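Filed under: Laundry, Bedrooms, Small Victories

How to Fold a Fuzzy Blanket on a Bed

Fleece throws don't want to be folded. A cotton sheet will hold a crease if you give it a stern look, but anything soft and fuzzy slides back into a heap the moment you reach for the other end. I have folded the same one on the bed in our spare room in Liltley for 7 years, and I'm still only slightly ahead.

Start with a made bed, or at least a bottom sheet pulled more or less smooth. Wrinkles underneath are fine. Lumps aren't, so check for socks. Push whatever else has landed on the mattress toward the wall, including the cardboard box you were going to deal with in June.

Throw the blanket across the bed any way it falls. It will fall on the diagonal. Let it.

Now find two corners on the same short side. One is usually curled up on itself, and the other is somewhere inside the bunched part. Don't shake the whole thing out yet, unless you like lint in your coffee. Take hold of one corner and pull until that side goes tight, then pinch up a fold from the bunched side and draw it away from the first hand. The slack has to go somewhere, and you want it going off the edge of the mattress.

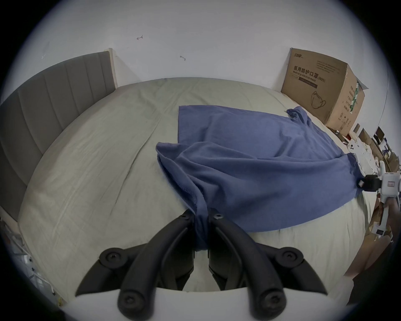

Fitriani Chong wrote in to say she skips the corners completely and starts from the middle of the long edge, which she claims gets a throw flat in two pulls. I tried it. Four pulls, and one of them was mostly swearing, but her way is easier on the shoulders if the bed is low.

Once it's flat, fold long edge to long edge and run your forearm down the length of it. Your palm will drag the fuzz and bring the top layer along for the ride. Fold the long way again if the shelf is narrow. Then bring the short ends in to meet at the middle and close it like a book.

If the layers creep, go back one fold. Going back two is how you end up lying on the bed looking at the ceiling.

Store it with the folded edge facing out. Ours goes on top of the Cusby blanket, the scratchy one, which folds beautifully and which no guest has ever used.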